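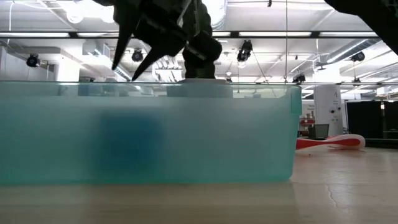 Sebastião Bragança wrote to me before the visit that a good box should let you guess what is inside without opening it. I thought of his sentence many times during the open day at Tevholm, where the theme of this year was small household things and how we keep them.

The hall is big and very bright, with long lamps under a white ceiling. I came by bus from Godoy, two hours, and paid 8 for the ticket with a coffee included. The coffee was weak but the cake was good.

I spent most of my time at the wooden tables. One had a bin of cloudy teal plastic, long and low, and through the side I saw something dark blue and square, very soft in its shape. I like this kind of plastic more than the clear one – the shelf at home looks calmer with it. The lady from Skilell told me they also make a smaller size, but she had no price list in English.

Then there was the dish washing corner, which I did not expect to enjoy so much. In my own kitchen the brush always lies behind the tap and the sponge falls in the sink. I asked about stands for brushes and got a long answer, with a drawing on my ticket. I still have it.

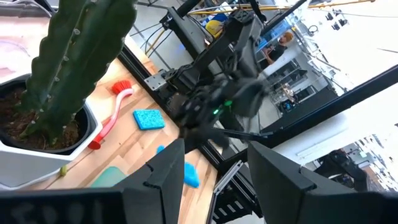

Cactus in its white pot, with the pink-handled brush and a blue sponge.

I would go again in October, when they open the second floor. Take the side entrance, the main one has many stairs.

Last updated: 28th June

Comments

Aliki Psarras: Is the bus stop still next to the bakery? Last year they moved it.

Moltik85: I have the same type of cactus and it hates my kitchen window. Nice report!

Sebastião Bragança: You forgot to say you ate two pieces of the cake.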